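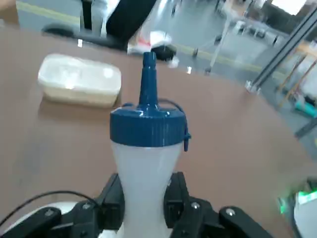 Wenche Sjögren
List moderator, Conness Allotment Society

7 August 2018

Thérèse Girard wrote:
> The May newsletter said the water charge would stay as it was. My bill
> has gone up by 12 pounds. Has the rate changed, or is mine wrong?
> I have plot 376, the long one by the lane.

Thérèse, the rate is the same. Your plot was measured again in spring along with the rest of the lower field, and the charge goes by area. The old plan had the strip beside the lane down as path. Sheldon Charbonneau has the new plan and will send you a copy if you write to him. 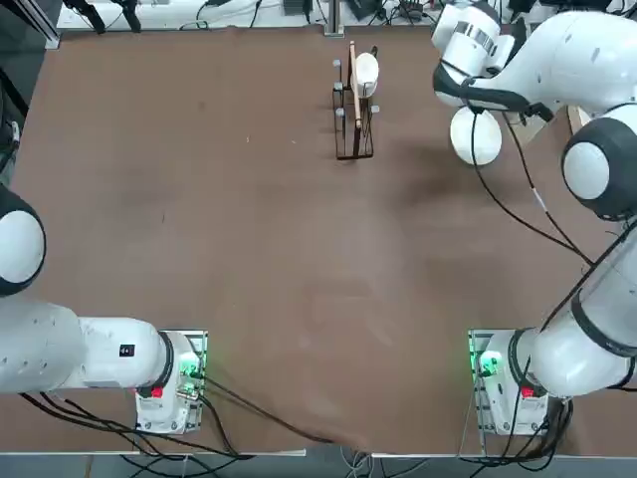 If you no longer use the strip you can give it back, and the charge will drop from next year. Two people on the waiting list have asked for small plots.

For everyone else: the meter at the top gate read 1,416 when I checked it. Please turn the tap off fully after filling cans. The tap by the sheds still drips and Lucie Grewal has ordered a new washer.

Bills can be paid by cheque or bank transfer. Put your plot number on either.

Wenche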